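Arbeitsfläche unter dem Küchenfenster ordnen

Von Styliani Bakalis, Mar 4, 2021

Die Fläche in der Ecke unter dem Fenster wird oft zur Ablage für Kleinteile und leere Kunststoffdosen. Die folgende Anleitung setzt keine Umbauten voraus. Benötigt werden ein Mikrofasertuch, mildes Spülmittel und ein flaches Tablett.

1. Fläche freiräumen
Alle Gegenstände abnehmen und nach Größe vorsortieren. Dosen ohne passenden Deckel gesondert stellen.

2. Reinigen
Arbeitsplatte von hinten nach vorn abwischen. Die Leiste am Übergang zum Fenster separat behandeln, dort sammelt sich Kondenswasser. Anschließend trockenreiben. Scheuermilch greift matte Oberflächen an und ist ungeeignet.

3. Behälter stapeln
Gleichartige Dosen übereinander auf das Tablett setzen, die schwerste nach unten. Mehr als vier Lagen werden instabil. Der Stapel gehört an die Seite, damit der Fenstergriff erreichbar bleibt.

4. Einzelteile einordnen
Kleinteile und Behälter, die nicht in den Stapel passen, kommen in die Mitte der Fläche. Vor dem Abstellen den Boden jedes Behälters prüfen – Rückstände übertragen sich sonst auf die saubere Platte. 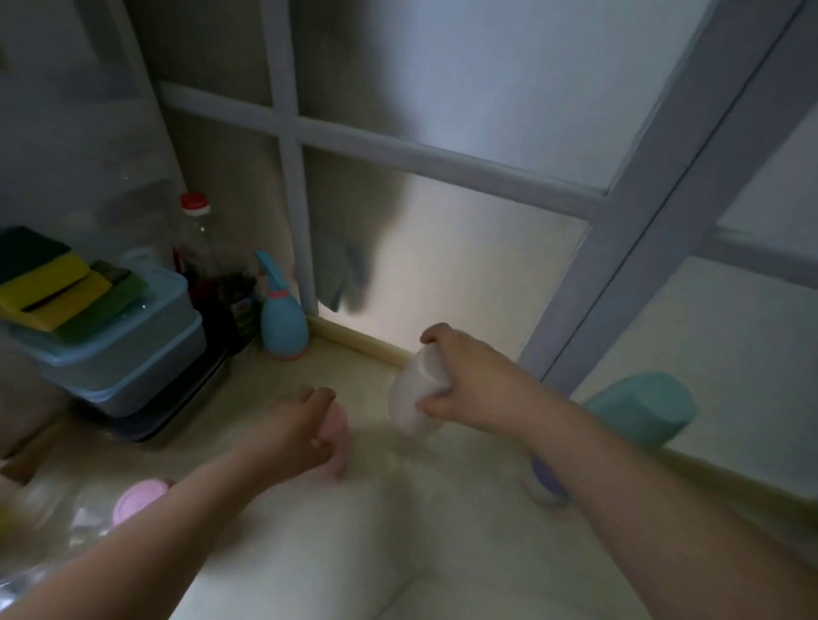 Schritt 4: Einzelteile vor dem Fenster, links der Stapel mit den hellblauen Behältern.

5. Abstände prüfen
Zur Fensterleiste einen Streifen von über 16 cm freihalten, sofern die Tiefe der Platte das zulässt. Bei schmaleren Platten genügt eine Handbreit.

Im Juli kann die Sonneneinstrahlung auch hinter Mattglas erheblich sein. Öl und Gewürze dann in den Schrank umstellen.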